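Home & Workroom | Storage
February
By Ekua Appiah

The Braided Border, and Why It Fails First

A wicker basket is a simple structure under constant load. Stakes run up the sides, weavers pass in front of and behind them, and at the top everything has to be turned over and locked down. That last operation is the border. It takes more wear than any other part of the basket, and it decides how long the rest will last.

Mariama Sulemana repairs baskets at Ivside, a two-room workshop that handled 447 pieces last year. Most arrived with sound walls and a damaged edge. "People lift by the rim," she says. "The handle is there, the rim is closer."

A braided border spreads that load. Each strand passes over its neighbors and is tucked back into the work, so a pull at one point is shared along a length of the braid. The slanted loops sit tightly against one another. When they are stacked evenly, the edge reads as a rope, and a gap between loops is the first thing Sulemana looks for. A gap means a strand has slipped or broken farther along.

Color is a weaker guide. Cane darkens with age and handling, but finishes vary, and a single basket can run from light honey on the strands to amber-brown in the gaps. A glossy surface makes the weave look deeper under side light and can hide hairline splits. She checks by touch, running a thumb against the direction of the slant. 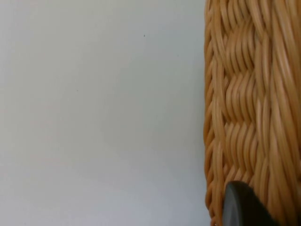

Care and placement

Dry heat does more damage than weight. A basket kept beside a radiator loses moisture from the outer strands first, and the border, which is bent hardest, cracks before the wall does. Ivside recommends a distance of at least 12 inches from any heat source.

Dust should be removed with a soft brush, working along the braid. For a basket that has gone brittle, Sulemana mists the outside lightly with plain water and leaves it in shade for some 10 hours. Soaking is reserved for repair — a finished basket left in a tub can lose its shape.

Broken border strands are replaced one at a time. The old end is cut on the inside, the new cane is soaked, and the splice is carried past at least five loops before it is tucked. Shorter splices pull out. Varnish is left until the cane has dried completely, and a thin coat is enough. Thick varnish bridges the gaps between strands and flakes when the wall flexes.

Replacement cane is sold by diameter. Measure an undamaged strand in two places and buy the smaller size if the readings differ.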